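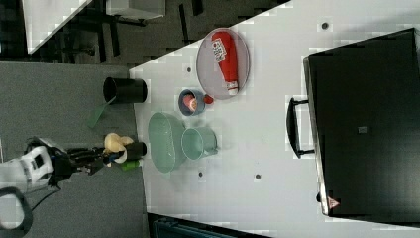 What makes a visitor get off a sightseeing bus before the end of the loop? Mostly hunger, and after that a view they didn't expect from the top deck.

4.2 Where riders step off

We were delighted by how clearly this came out of the Brunthorpe data. The open-top loop there has 16 stops, and the company that runs it, Javell, let us ride along through the whole of March with our short paper form. In all, riders handed back 4,000 forms, far more than we had dared to hope for! Each one asked where the person got on, where they got off, and what was on their mind as they did so.

Three stops took most of the traffic. The cathedral and the harbor were no surprise, but the third was Morelli Square, a plain little place with no monument at all and a row of lunch counters down one side (we ate at most of them in the name of research). Figure 3 shows items from the table setting.
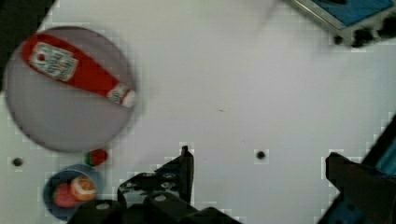 Figure 3. Plate and bottle on a white tabletop.

Food came up again and again in the comments, and often in lovely detail. People who left the bus at Morelli Square wrote about smells, about seeing other people eat, about children who had been promised fries since the morning. Something as ordinary as a red ketchup bottle lying across a plate, as in Figure 3, belongs to the kind of everyday meal these riders had in mind, and it is a long way from the regional dishes that the city guidebook pushes. Italo Farina's earlier work on the Proveseck river boats found much the same pull toward plain food, and we were happy to see it hold up on wheels.

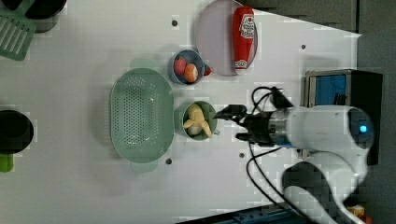 The pull was strongest between late morning and early afternoon. Riders who boarded at the harbor in that window stayed on for 12 minutes at the median, against more than double that for the first buses of the day. Weather mattered less than we expected. On rainy days the top deck emptied, of course, but the same stops stayed busy, and the comments about lunch got longer and more heartfelt.

Families and couples differed in one way we would love to follow up. Families nearly always got back on at the stop where they had left, while couples tended to walk on to the next one, sometimes the one after that. Section 4.3 takes up these walking gaps, using the second page of the form.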